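Section 4: Preparing the Entrance Hall Cabinet for Use
Colico Hall Storage Range, Installation and User Guide
Issued 13 January 2026

4.1 Before you begin

Assembly of the cabinet (Section 3) must be complete before the steps in this section are carried out. The back panel must be in place and all eight cam fixings fully turned. Do not load any shelf until the cabinet has been secured to the wall as set out in 4.2.

The following will be needed: a spirit level, a pencil, a cross-head screwdriver, the wall strap supplied in Bag C, and fixings suited to the type of wall. Wall fixings are not supplied. Where the type of wall is in doubt, advice should be taken from a qualified person.

The contents of the cabinet should be sorted before the shelf heights are chosen. Set out the footwear to be stored in pairs on a covered surface and separate low shoes from ankle boots and tall boots.

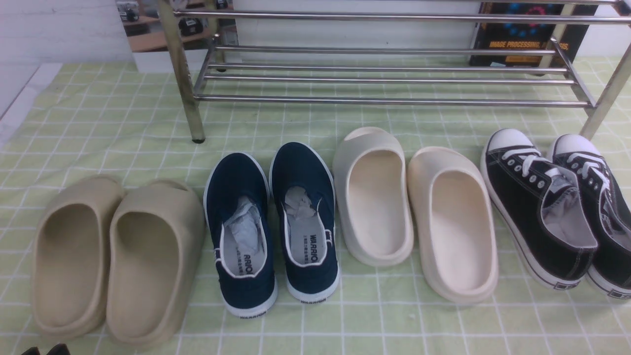
Fig. 4a. Pairs set out side by side before shelf heights are chosen.

4.2 Securing the cabinet

CAUTION: An unsecured cabinet may tip forward when the doors are open. Serious injury may result. The wall strap must be fitted in every case, including where the cabinet stands in a recess.

1. Move the cabinet to its final position. Leave a gap of at least 15 mm between the back panel and the skirting board.
2. Place the spirit level on the top panel, first from left to right and then from front to back.
3. Turn the adjustable feet until the cabinet is level in both directions. All four feet must bear on the floor.
4. Mark the position of the strap on the wall in pencil.
5. Check for hidden pipes and cables before drilling.
6. Fix the strap to the wall, then to the top rail of the cabinet. Tighten until there is no slack.
7. Open both doors and check that the cabinet does not move.

Note: On the Breledton model the top rail is 800 mm wide and the strap is fixed at its centre. On the Villanueva model two straps are supplied, and both must be used.

4.3 Setting the shelf heights 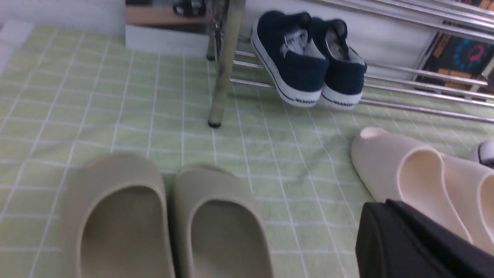

Each shelf rests on four pegs, which may be placed in any of the drilled rows. Begin with the lowest shelf and work upwards. All four pegs for one shelf must be in the same row, and each must be pushed in as far as the collar. Open footwear without laces or high sides, such as the slides shown, may be kept on a shelf set closer to the one above, provided that the thickest part of the strap can pass beneath it freely. Ankle boots require a taller space and should be kept on the lower shelves. The fixed middle shelf must not be removed, as it holds the sides of the cabinet square.

4.4 Adjusting the doors

1. Close both doors and look at the gap between them.
2. If the gap is wider at the top or the bottom, loosen the rear screw of the hinge concerned by half a turn.
3. Move the door to the correct position and retighten the screw.
4. Open and close the door several times before making any further change.

Doors may settle during the first weeks of use. A second adjustment is often required and does not indicate a fault.

4.5 Ventilation and care

The slots in the back panel must be kept clear.

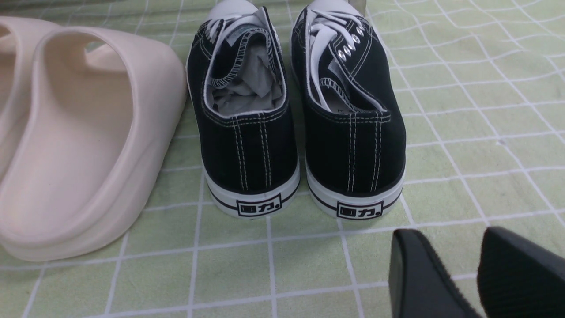 Damp footwear should be left to dry in the open before it is placed in the cabinet. Do not stand the cabinet against a radiator or over a floor heating outlet. Wipe the panels with a soft cloth and clean water, and dry them at once. Polish, bleach and scouring creams will damage the finish. The hinges have been tested to 2,000 openings without oil and should not be greased.

4.6 Missing or damaged parts

Check the contents of each bag against the list in Section 2. Requests for parts should be addressed in writing to Poppy Gosling, Customer Parts, Prikeck Works, giving the model name and the number printed on the label inside the left-hand door. Cabinets supplied before November have the label beneath the lowest shelf.

Proceed to Section 5 for the fitting of the optional seat cushion.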